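Sorting gears at the Donivgate bench

The repair shop at Donivgate keeps its small gears in 32 drawers. The woman who runs the parts bench has worked there since August, and she says most of her day goes to looking at teeth.

"People bring in a gearbox and want to know what's still good," she says. "I start with the rim. If the teeth are short and rounded, I check them against a new one before I decide anything."

Scratches on the flat face don't bother her much. "A face can look terrible and the gear runs fine. I look at the bore next — is it smooth, is there a keyway. A plain bore goes in a different drawer."

She used to sort by outside size only. Order 407 from Dondar changed that, when two gears of the same diameter went back with the wrong hole.

"Now it's the hole first, then the teeth. It takes me 40 minutes to do a tray."

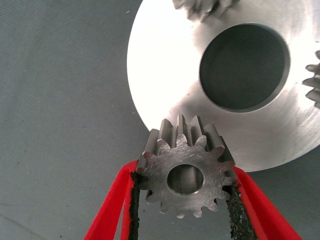

What gets thrown out

Gears with a cracked tooth go to scrap. Worn tips she sets aside and asks the customer about.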